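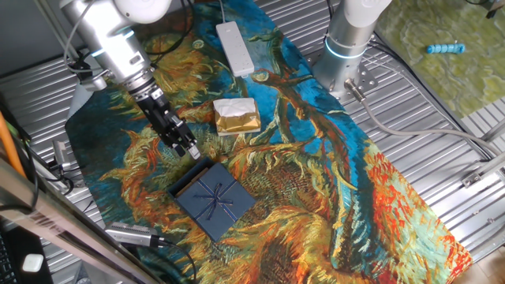
4.2 Things carried home

Travellers who had been away for the longest time brought back the fewest objects. We had expected the opposite. Of the 18 people interviewed after their return from Plallach, those who stayed for the whole season tended to give away clothes and books before leaving and to fly home with a lighter bag than the one they took out. Short-stay visitors bought more, and bought late, often on the last afternoon. What they bought was mostly meant for other people, and it had to look like a present when it was handed over. A square box with a ribbon crossing the lid in both directions and a bow in the middle, like the dark blue one in Figure 2, does that job well but travels badly. Several interviewees said they had carried such a box on their lap for the whole flight. Others packed it among clothes and retied the bow at home. One woman took the object out, threw the box away at the airport and regretted it within the hour.

The point matters for our argument about when a trip ends. In the interview guide we asked "When did you feel that you were back?" and left the question open. We expected answers about the airport, the front door or the first day at work. Some people did answer in this way. A larger group named the moment when they gave something to somebody and were asked about the trip for the first time. Until then, as one man put it, "it was still going on, I just happened to be in my own kitchen". For these people the present was a way of starting the conversation, and what was in it hardly came up in the interviews at all. Two could not remember what they had given.

The interviews were carried out by Sunita Dhillon in the four weeks after return. Timing was a problem. Participants seen in the first few days spoke at length about tiredness, laundry and money and had little to say about whether the trip had changed anything. Those seen later had already told their stories a number of times, and the stories had settled. Phrases came out whole. We could sometimes tell that a pause or a laugh had been used before. We do not treat the later accounts as less true, but they are a different kind of material, and we have marked early and late interviews separately in the analysis.

Early interviews contain more about doubt. Participants described lying awake on the first night at the Bajpai guest house and wondering why they had come. They described missing the bus to Misow and sitting at the stop until it got dark. In later interviews the same bus appears as a turning point: the place where a person understood that she wanted to leave her job, or that she could manage alone. We were able to compare the two versions directly in only a few cases, where a participant agreed to a second conversation. In each of these the second account was shorter and had a clearer ending.

Diaries kept during the stay help here, although they are uneven. We asked participants to write something every evening, in any form, and eight of them kept this up to the end. The entries are mostly practical. They record meals, prices, the weather, a sore heel, who was sharing the room. Very few contain anything that the writer later named as an important moment. In one diary the day that the participant would describe to us as "the day it all made sense" has a single line, saying that the hot water was off and that lunch was good. This agrees with the view set out in section 2 that such moments are largely put together afterwards, with help from listeners.

It would be wrong to conclude that nothing happened at the time. A few entries do show a sudden change of tone – longer sentences, bigger handwriting, a plan written out and underlined. These cluster in the second half of the stay, and most were written when the participant was by herself. Group travellers, who had booked through the Stakevex office and moved between Plallach and Misow on a fixed timetable, wrote less of this kind. They also bought more presents. We do not think that the one caused the other. Group travellers were taken to shops, and independent travellers had to go and find them.

The reactions of people at home varied a good deal. Parents were generally described as good listeners, and friends of the same age as poor ones. Colleagues asked one question and then spoke about their own holidays. Several participants kept back what they saw as the real story and offered a short, funny one in its place, usually to do with food or a lost bag. Handing over a present made this easier, as there was something on the table to look at and to talk about. Two participants, both of whom had come home to an empty flat, said that they had put off unpacking until someone visited. In one case this took until March.

We return to the unpacked bag in section 5, where it is compared with what participants said about photographs. Most had taken a great many and had shown hardly any of them.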